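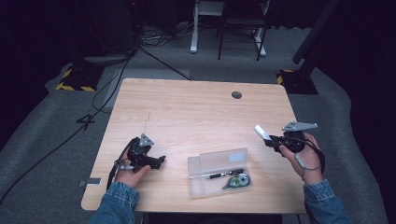
Photo: Drustex Manipulation Laboratory, Grirnirdale

Notebook entry, July, 2:30 p.m.
Task: stationery box, two-handed demonstration by hand

Demonstrations were recorded today with the two hand-held grippers at the light wooden table. The task uses the clear plastic box with the hinged lid, a pen and the correction tape dispenser. The operator stands at the front edge and performs the full task with both grippers, without touching the objects directly.

The session was run in 3 blocks, with a pause for recalibration after each. The running total for the Sultow set now stands at 1,372 demonstrations. Of today's recordings, 5 were rejected during review: 2 for loss of tracking on the left gripper, the remainder for a lid closed before the jaws had cleared it.

Procedure, as amended:
Begin with both grippers open and held still until the start tone.
Keep the plates on top of the grippers unobstructed by sleeves or cables.
Move at an even pace. Fast wrist rotation continues to produce gaps in the Ansah tracking log.
Hold still again at the end before stopping the recording.

The cable on the right gripper should be checked for strain at the wrist before the next session. The lid hinge is to be inspected at the same time.

Outstanding: replay of the accepted recordings on the arm at reduced speed. Rejected files remain in the review folder pending a second reading.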